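About Bevix

Home > Company > About us

Bevix develops and supplies glazes, marinades and coating sauces for manufacturers of chilled and frozen prepared foods. Products are delivered as liquid concentrates, ready-to-use sauces or dry blends. Customers include ready-meal plants, caterers and producers of skewered and bite-sized items.

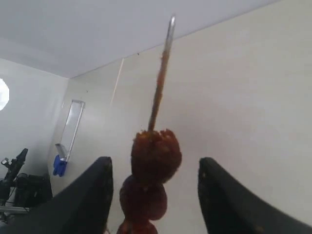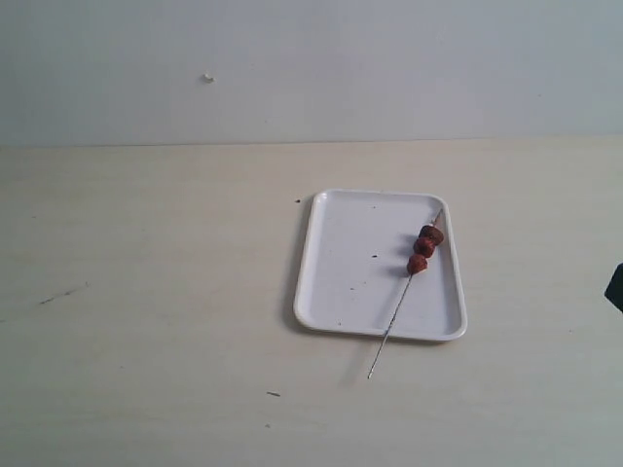

Company background

Bevix was founded by Maham Lodhi, a food chemist, and Babar Qureshi, who had previously managed production at a sauce plant. The first product was a single tomato-based glaze, sold in pails to local caterers. Dry blends were added when customers began asking for a product that could be stored without refrigeration. The company remains privately owned by its founders. Maham Lodhi is responsible for formulation and quality, and Babar Qureshi for production, purchasing and customer supply.

The current site was opened on 6 April 2019. It combines the production hall, the laboratory and the warehouse, which had been in separate buildings.

Product ranges

Ferkel is the range of cook-stable glazes. They are applied before heating and are formulated to stay on the surface of the product through oven cooking, blast chilling and reheating. Viscosity is set for each application method: dip, brush, spray or tumble. Standard colors run from light amber to dark brown.

Sidix is the range of dry marinades and rubs. Particle size is controlled so that the blend disperses in cold water without lumping. Most Sidix products can be used in vacuum tumblers. Low-salt versions are available on request, with a short trial recommended before changing over an existing recipe.

Custom formulations are produced to a customer's written specification or matched to a reference sample. A recipe developed for one customer is not offered to another.

Production

The plant has three kettle lines. Two are used for sauces and glazes, and one is kept for products without milk, egg or soy ingredients. The largest kettle holds 3,000 liters. The minimum order for a standard liquid product is 770 liters; custom liquids start at 1,000 liters. Smaller quantities can be supplied for line trials.

Liquids are filled into pails, drums or returnable containers. Dry blends are packed in lined paper sacks. Each package carries a batch code that links it to the raw material lots and the kettle record.

Laboratory and testing

Every liquid batch is checked for pH, soluble solids, viscosity and color before release. Dry blends are checked for moisture, salt content and sieve fraction. Microbiological samples are sent to Brzozowska, an independent laboratory, and results are filed with the batch record. Certificates of analysis are issued with each delivery.

Shelf life is determined by storage tests at the temperature stated on the label. Retained samples are kept until the end of shelf life plus one month.

Working with us

New projects start with a product brief covering the base food, application method, cooking step, target cost and any ingredient restrictions. The laboratory then prepares bench samples. Once a sample is approved, a trial batch is made for use on the customer's own line.

The plant closes for annual maintenance in November. Orders for delivery in that month should be placed early.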